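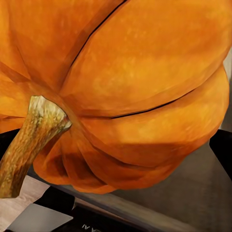

Orange pumpkin, stem end on the left.

ok squash thread. been promising this since July. growing winter squash up in Claltuvdale where the season is short and the soil is mostly rocks. long one, mute me if you don't care

we're at 4,000 feet. seed packets are written for people who live someplace warm. when it says 110 days I read that as no

what I grow: Venisik, mostly. small, dense, kind of dry, great for soup. ripens before the cold gets it, most years. the big showy kinds I gave up on, two summers of vines and nothing to eat

start indoors. I do mine in the back hall under a shop light. bigger pots than you think, they hate having their roots messed with. and don't start too early!! I did that one year, had vines climbing the coat rack and snow still on the ground

hardening off – a week minimum. out on the porch mornings, back in by supper. wind is worse than cold for them. I lost a whole tray to wind on a perfectly nice day

someone asked about black plastic. yes. lay it down a couple weeks before planting, cut an X, plant in the X. soil under it warms up a lot. it's ugly and it rips, I still use it

spacing: give them more room than that. no, more

water at the bottom, mornings. mildew shows up in August no matter what you do. by then I just pull the worst leaves and try not to look at it

bugs. I go out with a jar of soapy water before coffee and flip leaves. that's the whole system. tried the sprays, tried the foil, the jar works better and the jar is free

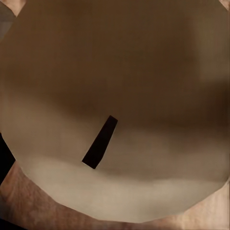

Tan and blotchy, with brown shading higher up.

picking time. the thumbnail test is fine but I go by the stem. if it's gone hard and corky, cut it. leave a few inches on. NEVER carry one by the stem, if the stem snaps off eat that one first

frost coming and they're not ready? old sheets over the vines at dusk, rocks on the corners. bought me nine extra days last fall. take them off in the morning or everything cooks

wiping them down – I use a rag with a little vinegar in water, dry right after. my neighbor doesn't wash hers at all and hers keep just as long so who knows

curing. this is the part people skip and then they write me in December asking why it's all mush. warm room, ten days or so, not touching eachother. I use the floor by the stove. everyone in the house complains

then somewhere cool and dry. not the fridge. not the garage if your garage freezes. mine go in the room under the stairs, on slats, one layer

check them every Wednesday. pick the day, doesn't matter which, just have one. turn each one over, feel the bottom. one soft one will take out its neighbors

about the fair since I keep getting asked. Slanina does a growers table and a weigh-in, I only do the table. sold 40 squash this year before lunch and then stood there with an empty tarp and a cash box feeling pretty good

the weigh-in is a different sport. winner was 1,900 pounds and came in on a flatbed. those people are out there with blankets and fans. I have respect for it, I also have a job

pricing: I charge by the squash, not by weight. a scale means a line and then everybody wants to argue. three sizes, three prices, done by noon

for seed, Virnside co-op opens orders in January and the Venisik goes fast. save your own if you only grow one kind. if you grew a few kinds close together they cross and next year you get a surprise. mine was stringy and tasted like wet cardboard

saving seed: scoop from your best one, rinse, spread on a plate (not paper towel, they stick to it forever), dry two weeks, envelope, WRITE THE YEAR ON IT. I have so many envelopes with no year on them 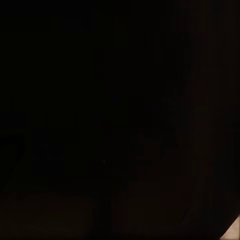 Nearly all black, a little dark brown down the right side.

soup, since half of you are only here for the soup. halve it, roast cut side down till a fork slides in. onion in butter, low, long. scoop squash in, broth to cover, salt, simmer, blend. a spoon of cider vinegar at the end. don't skip teh vinegar

freezes fine. leave room at the top of the jar, I've cracked a few

roast the seeds if you're not saving them. oil, salt, hot oven, watch them, they go from pale to burnt while you're looking for a bowl

ok that's it, I have beans to shell. questions below, will get to them tonight after 8 maybe

Contact | © Claltuvdale garden threads | Back to top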